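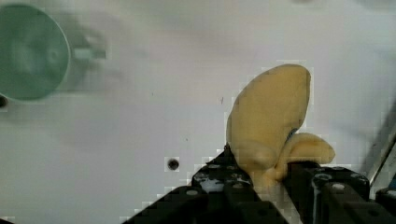
Teleoperation and Hand Guiding: Frequently Asked Questions

Maintained by Gilang Tjoa, Proltau demonstration bench

What is the difference between hand guiding and remote control?
In hand guiding you hold the arm and move it through the task yourself. In remote control you move a leader arm, and the follower arm copies it. Both produce the same file format. Use remote control for anything that will be trained on wrist video, so that your hands stay out of view.

How many demonstrations does a task need?
For a single pick and place with one object, 30 is enough to check that the pipeline runs. Plan on 500 before judging a policy. The current plush banana set has 771 recorded episodes, of which 667 passed review.

Why train on soft objects?
A plush toy tolerates a bad grip. New operators tend to overclose the fingers, and fabric gives where a rigid part would slip or trip the force limit.

Where should I grip the banana?
Near the base, below the peel flap, with one finger on each side.

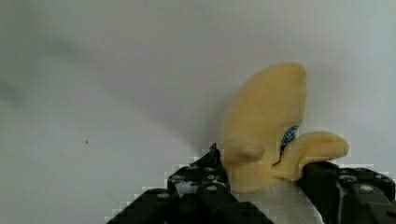 Close until the fabric narrows between the fingers, then stop. Gripping by the flap is a rejected episode, even if the toy reaches the target.

Can I correct a mistake in the middle of an episode?
Yes, if the correction is one you would want the robot to learn. A second approach after a missed grasp is kept. Long pauses and aimless motion are not; press Discard and start over.

The follower lags behind the leader. What should I check?
Close any other program using the wrist camera stream. If the lag remains, restart the Zindura bridge and repeat the zero pose on both arms.

Does the wrist camera need recalibrating after a finger change?
Yes. Run the Grandell routine before recording. Episodes recorded between a finger change and a calibration are removed at review.

Can I mix operators in one set?
Yes. Enter your operator ID at login so that episodes can be split later.

Where do finished episodes go?
They upload to the Assefa server when you close the session. Leave the workstation on until the status line reads Complete.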